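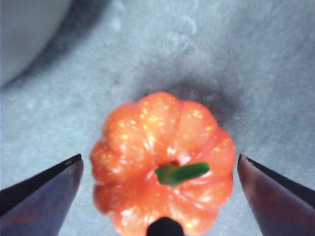
The little pumpkin from above, green stem and all.

I bought this one in August, which my sister reckons is far too early to be thinking about pumpkins, but the Flotiven mini decorative pumpkins were on sale and I had 15 dollars of store credit burning a hole in my pocket, so in the cart it went! I've had it kicking about the house for a while now and figured I'd write it up for anyone trying to choose between this and the Liranix one.

First off, the colour. I was expecting that flat traffic-cone orange you get on the cheap ones, and it's a good bit redder and richer than that, with a gloss to it that's a touch waxy looking. It's speckly too, with tiny pale flecks all over (more of them on one side, so I turn that side to the window). My sister thinks the flecks look like a paint job gone wrong. I love them, personally, but if you like your pumpkins plain you might want to see one in the store before ordering.

The shape is my favourite part. The ribs are nice and chubby and go right out to the edge, so from the top it looks a bit like a flower. The stem is bright green and short, and it lies over sideways across the top where I'd expected it to stand up. I wasn't sure about that at first, but it does mean I can stack a box on top of it in the closet and not fret about snapping anything off.

Now for the grumbles. There's a little hollow in the crown beside the stem and it collects dust like you wouldn't believe. A dry paintbrush gets it out. It's also small, so if you're picturing a big centrepiece for the table, keep looking. Mine sits on the hall shelf next to the keys and it's about right there. And the listing was a pain to find, I ended up typing in the item number (2152) to get to it.

Aoife Heffernan, who I swap decorating stuff with every fall, has the Liranix and says hers is bigger but duller, and she paid more for it. I'd still go with mine. I'm giving it four stars, and I'm going back for 2 more if the sale's still on.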